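The Long Goodbye of a Left-Handed Closer

Uvcombe lets a fan favorite go, and gets a backup catcher for the trouble 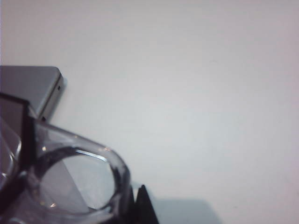 A gray metallic box-like object on a pale surface.

Hertta Laitinen threw her last pitch for Uvcombe in the eleventh inning of a game the club was already planning to forget. The batter walked. So did the one after that. By breakfast she was a member of Saarela, who have needed a closer since their old one took up real estate.

Uvcombe will miss her, mostly in the seventh inning, when the organist used to play her song two innings early out of pure nerves. She saved 31 games in her best season and 2 in this one. The fastball, which once touched 78, now arrives when it feels like it.

In return comes a catcher from Nollivik with a fine arm and a batting average best viewed from the parking lot. The front office calls her "a clubhouse presence." She has not yet found the clubhouse.

Saarela visits in August. Laitinen says she expects some booing and would be a little hurt without it. The team store, meanwhile, has marked her jersey down by half, and the larges are already gone.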